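Irketti Jitham Folding Camp Stove

Price: £34
Colours: moss, slate
Weight: 600 g without the bag
Dispatched within 3 working days

I'd been using the same old camping stove since I was at college, and when the knob finally came off in my hand (in the rain, on a hillside, with the beans half done) I went looking for something I'd be happy to sell as well as cook on. The Jitham is the one I kept.

It runs on ordinary screw-on gas cartridges and folds down to the size of a lunchbox. The legs swing out and click into place, and they're wide enough that my big pan sits still while I stir it — something the old stove never managed. The flame goes properly low too, so you can do porridge or a slow tomato sauce without scorching the bottom. I made pancakes on it for 6 people last August and only lost one!

The windshield clips on round three sides. It's a bit stiff when new, and you'll swear at it the first couple of times, but mine loosened up after a weekend. Let everything cool down before you fold it.

What you get
Stove with folding legs
Clip-on windshield
Drawstring bag
Printed instructions

Gas isn't included, as I can't post it. Most camping shops have cartridges.

I also stock the Gisus kettle, which packs up small and boils quickly on the Jitham's middle setting. If you're after a two-burner for the van, have a look at the Jardine instead. It's heavier and costs more, but it's lovely for a proper fried breakfast.

Spare legs and knobs are on the parts page. Please only use the stove outside, never in a tent or awning, however miserable the weather is.

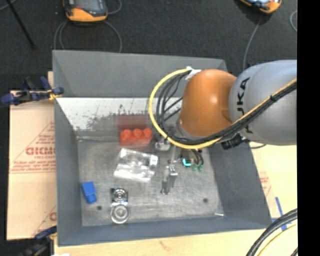
Gisus kettle owner here, and one customer wrote in to ask whether the windshield still fits with the kettle on. It does, though the handle needs to point towards the open side or it gets too hot to hold.

Postage is free on the stove, and you can send it back unused within 34 days if you change your mind. Slate is back in stock now, moss is down to the last few.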